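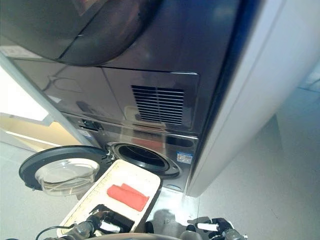 Keeping Small Items Together in a Shared Laundry Room

Project report, Home and Textiles course, Skestgate College
Submitted 15 January 2020

1. Background

The laundry room at Huseo House is used by students on all floors of the building. The most common complaint in the room's notebook is about small things going missing: socks, face cloths, belts from bathrobes, mask covers, doll clothes from the family apartments. Large things like sheets and towels are hardly ever mentioned.

Our project looked at what happens to small items between the laundry bag and the folded pile, and whether a flat tray kept next to the washer would help. We picked a tray because it is cheap and easy to wipe. A bag or a deep basket hides what is at the bottom, and several of the complaints were about things left in the bottom of a basket.

The machine in the study is a dark gray front loader with a glossy front and a slatted grille. The glossy finish matters a little for this project. It mirrors whatever is near it, and two people told us they had reached for a reflection when picking things up off the floor.

2. Method

We kept a log sheet on a clipboard in the room and asked people to fill in a line for each load. The sheet had spaces for the kind of load, the temperature, whether the tray was used, and whether anything was missing when the load was folded. We ended up with 158 usable lines. Lines with no entry for the tray were left out.

Most loads were washed at 40 degrees. We did not ask people to change their program, and we did not compare detergents.

The instructions posted on the wall were as follows:

Put small items on the tray before you open the laundry bag fully.
Hold the tray close to the opening when you load.
Load small items first, large items after.
When the wash is done, take the small items out onto the tray before pulling out the rest.
Turn the rubber seal back with a finger and look behind it.

The last line was added after the first week. Socks caught in the fold of the seal had been showing up in other people's loads. 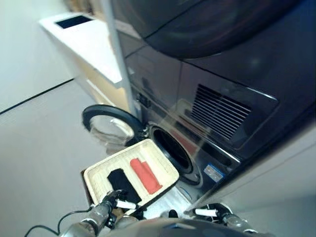
3. The tray

The tray is light in color, rectangular, with a raised rim. We tried a larger one first, borrowed from the kitchen. It held more, but people had to put it down on the floor to swing the washer door out of the way, and then small things were on the floor again. The smaller tray can be tipped toward the opening while the door is wide open.

A light color turned out better than a dark one. Black socks and navy socks are hard to tell apart in that room, and on a pale surface the difference shows. White items are harder to see on it, but the rim stops them from sliding off.

We also put out a clear plastic bowl for anything found in pockets. Coins and hair ties went into it, and once a bus pass from Dullton that was returned to its owner. The bowl is transparent so that people can check it without tipping it out. It was used more than we expected and should probably have had its own column on the log sheet. 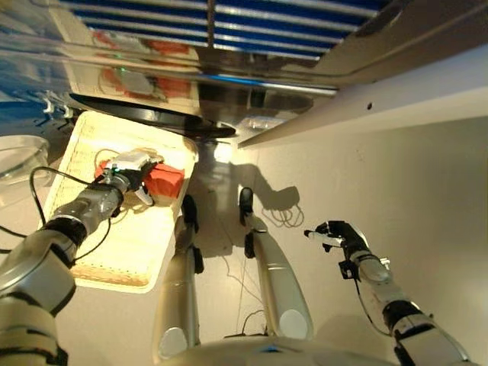
4. Results

Missing items were reported less often for loads where the tray was used. We do not want to make too much of this. People who take the trouble to use a tray may also be the people who check behind the seal, and our log sheet cannot separate the two.

Color made a difference to what was lost. Gray and black items were the ones most often written down as missing. Bright items were usually found, sometimes a day later on top of the machine. We used something small and red for the handling trials because it is easy to follow with the eye, but that also makes it an easy case – a gray sock would have been a harder test. 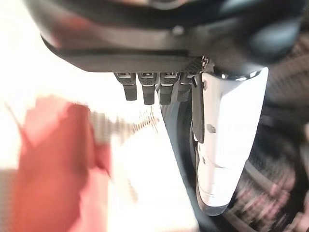
Small red item at close range

5. Problems

The clipboard pen disappeared several times. Some lines were filled in from memory, in the same ink and handwriting, at the end of an evening.

The tray was also used for other things, including a plate of toast. We wrote LAUNDRY on the underside with a marker, which helped for a while.

6. Further work

The tray and bowl will stay in the room until April. The Ó Briain student fund has paid for a second tray, and we plan to try it beside the folding table with a new log sheet that has a line for pocket finds.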